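Search this site Go

Filed under: Arms & End Effectors, Bench Notes

Two grippers, one arm, a table of dishes

I have had the Ngubane parallel gripper on the arm since June and the Brotero three-finger unit on the shelf for nearly as long. Swapping them means re-teaching the tool center point and the payload values, so I kept putting it off. Last week I did it, ran the same pick list with each, and wrote down what differed.

The pick list is the usual one. Cups, plates and bowls in solid colors, placed on the green cloth, with the arm told which one to lift and where to set it down. Solid colors keep the segmentation easy, so a missed grasp can be blamed on the hand or the grasp pose and seldom on the vision. The cloth goes all the way over the table edges because the bare top threw reflections that the depth camera read as holes.

All scoring was done from the overhead view. The wrist camera was unplugged for the whole test, partly because its bracket does not fit the Brotero flange.

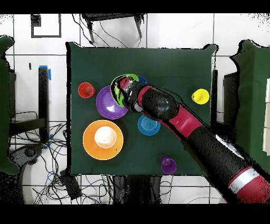 Page last modified in June by ldemchenko

The lime-green bowl is the one I learned most from. With bowls packed close together, the planner has to choose a part of the rim where one finger can go down on the outside without touching the neighbor. The Ngubane fingers are thin at the tip and manage this if the approach is close to vertical. Tilt the wrist much and the back of the finger housing reaches the next bowl before the tip reaches the rim. I capped the tilt at 13 degrees in the planner and most of the contact faults went away.

The Brotero does better on a bowl with space around it. Three fingers center the object, so a small error in the pose estimate gets absorbed during closing. In a cluster it needs more room than I can give it. I tried closing two fingers and parking the third, which the controller allows, but the parked finger still hangs low enough to knock things.

Totals for 200 attempts per gripper, same object positions from the same seed file: the Ngubane dropped or missed 13, the Brotero 73. That sounds worse than it is for the Brotero. Most of its failures were plates. Neither hand is good at a plate lying flat on cloth, but the parallel jaw can pinch the rim if it presses into the cloth slightly first, and the three-finger hand has nothing comparable. A cup standing on a plate was fine for both provided the descent stopped short of the plate.

Some notes on the rest of the setup:

The Prakwood controller reports gripper position over the same bus as joint state. At the default rate the position lags by 2 cycles, so the "object held" check fires late. I moved the check to motor current. Lukian Demchenko is my name on the bug report, if anyone wants to add to it.

Depth from overhead is speckled along the outline of anything black and glossy, and the arm is both. I mask the arm using its joint angles and dilate the mask a little. Without that, the stray points near the forearm become obstacles and the planner refuses to move away from its own elbow.

Cable routing is still bad. The current run is on the floor and I know it. The Groltside cable chain I ordered has a bend radius too large for the base, so it is going back.

The Ngubane stays on for now. I want to try softer pads on it before touching the plate problem again – the stock ones are hard and slide on glazed rims. If the pads help, I will post numbers with the same seed file.

Next on the list is the wrist camera bracket, which needs another hole pattern before it will fit both flanges.

4 comments · 11 shares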